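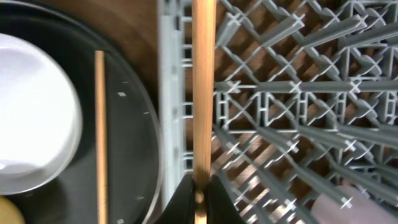

3 May 2024, bench 4, kitchen task

Long morning with the Pasaribu handling guide, the January version that Plenitz want everybody on. My copy is now more pencil than print. Putting down what I think of it while I still remember which bits annoyed me.

Speed limits

The guide wants every tabletop job capped at the same figure, whatever is being held. Fine for a plate. For a chopstick it makes no odds, and all it does is stretch a run until whoever is watching stops watching. I'd sooner have a low cap near people and leave the rest to the job sheet. I've kept to the rule for now. I don't believe in it.

Grip checks

"The operator shall confirm a secure grip before transfer." Confirm how? A chopstick between two fingers can look perfectly upright and still be ready to swing. The guide has 59 clauses and not one says what secure means for anything long and thin. My own version: close, lift a little, wait, then go across to the rack. If it has turned, put it down and start again. Jadov write the turn down as a fail. We don't, so our numbers and theirs shouldn't sit in the same table, whatever the slides say.

Two arms, one table

The one section I'd keep as it stands. It says:

1. Give each arm its own side, and write down who owns the middle.

2. Never let both grippers into the same container unless the job sheet says so.

3. Check the cable loops at full reach before the first run, and again if the base has been shifted.

4. Clear scraps and wrappers from the tray as their own step, with their own entry in the log.
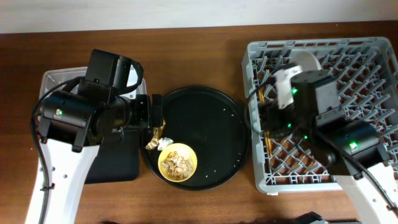 Logging

Husura's template asks for 2000 runs before anyone may call a task "qualified", and Plenitz have pushed that up to 3000. Neither gives a reason. Thousands of runs with the same plate in the same slot tell me about that plate and that slot. I'd take far fewer with the rack turned and the bowl moved each time.

To do: ask Jadov for their fail list. Rewrite the grip clause in words a new starter could follow. Find out whether the speed cap applies to the wrist or the fingertips, as the guide says both on facing pages.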